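Subject: Re: [nav-practice] Doorway clause, second draft
From: Nanami Nagano
To: nav-practice list

Thanks to everyone who sent comments on the first draft. I have folded most of them in. The part still open is the doorway clause, so I am answering the Hondis message from last night here on the list and asking for votes on the wording.

> We don't see why doorways need their own clause. Section 4 already says
> a run has to report every contact with a fixed surface. A door jamb is a
> fixed surface. If we add a clause for doorways we will be asked for one
> for stairs, one for rugs and one for glass, and the document will be
> twice as long by November. Also, our test homes have 163 doorways between
> them and we are not going to go back and tag each one by hand.
>
> Second point. The draft says "simulated results shall be reported
> separately from results on hardware." We agree with that, but it should
> say what happens when the same policy is scored on both.

On the first point, Section 4 covers contact and nothing else. What we keep running into at Stirnell is runs with no contact that still should not count as a clean pass. The robot stops on the threshold and plans from there, or it goes through with its goal set from a view of only part of the room. Both get scored as a success today, and two labs can score the same run in different ways without either one breaking a rule.

We went through 3,220 simulated episodes from our own set before I wrote the draft. In 1,927 of them the route crossed at least one doorway. That is more than half, and it is why I think doorways come before rugs or glass.

The kind of view I have in mind is this one, from the near side of an open doorway.

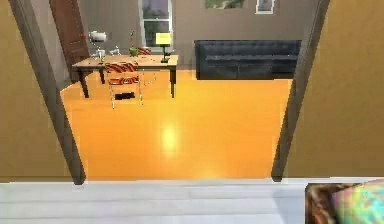
Image: Stirnell simulation render. Free to reuse within the list.

Three things in the draft come out of views like it.

The floor changes at the threshold, from a pale floor with plank lines to a glossy orange one with a bright reflection on it. The draft asks you to record a change of floor finish when the route crosses one. Plivance asked for this after the first round. It is one field in the log, yes or no, with room for a note.

The jambs hide the outer parts of the far room. The right end of the sofa goes out of sight behind one of them. Under the draft, a goal that is partly hidden from the starting side has to be marked "partial view" at the time the goal is set. You may not go back and change the mark once the robot is inside and has a better look.

There is also a door at the back left of the room, slightly ajar. The current text has "open" and "closed" and no third state. I have added "ajar" and left the angle optional. Koyama wanted the angle required, but several people said they can't read it reliably from their logs, and I would rather have a field that gets filled in.

On tagging by hand: the clause applies to doorways crossed during a scored run. It doesn't ask you to survey a building. If your route planner already knows which room it is in, the crossing can be written to the log when the room label changes. I have added a sentence saying so.

On the second point, you're right, and I have no objection. Proposed text:

4.6 Where the same policy is scored in simulation and on hardware, both scores shall be given, with the number of episodes behind each. The two shall not be averaged or added together. A rendered view used in a report shall be labeled as rendered.

And the doorway clause as it now stands:

4.7 For each doorway crossed in a scored run, the report shall state the door state (open, ajar or closed), whether the floor finish changes at the threshold, and whether the goal was in full view, partial view or no view when it was set. A stop with any part of the base over the threshold shall be logged as a threshold stop.

The length of a threshold stop is still blank. I used 2 seconds in our own logs, but slower bases may need more. Please send the value you use now, even if you think it is a bad one.

Votes on 4.6 and 4.7 can go to the list or straight to me. If you vote no, please include the wording you would accept.

Nanami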